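Frequently Asked Questions: Demonstration Recording at Skuvetwood

Last updated 18 February 2026

What is the purpose of the recording program?
Litetti gathers examples of everyday handwork so that a learning system can be trained to carry out the same tasks. Each example is one complete attempt by a person, from start to finish.

Who may apply to record?
Any adult who can work at a table for a full session. No technical background is required. New operators complete 15 practice attempts under the guidance of Esi Akolgo before their recordings are accepted.

How long is a session?
A session consists of 40 attempts at one task. Operators may pause between attempts but should not stop during one.

What happens if I drop an item?
Please continue. Pick the item up with the gripper and finish the attempt. An attempt should be ended early only if the item has left the table — in that case, tell the session lead.

May I use my fingers to adjust an item?
Not while recording is under way. Items may be set by hand between attempts.

Must every attempt be done the same way?
No. Operators are asked to vary the starting positions and the order in which items are picked up. The task sheet states which basket each item belongs in.

Who reviews the recordings?
Mansa Annan and Heidrun Zaugg review every session. Attempts that do not follow the task sheet are removed from the collection.

Whom do I contact to change a booking?
Please write to Ohemaa Opoku at the Skuvetwood front office.
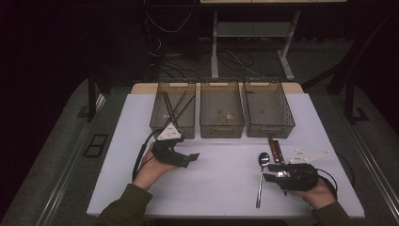 Cutlery sorting task, with a hand-held gripper in each hand.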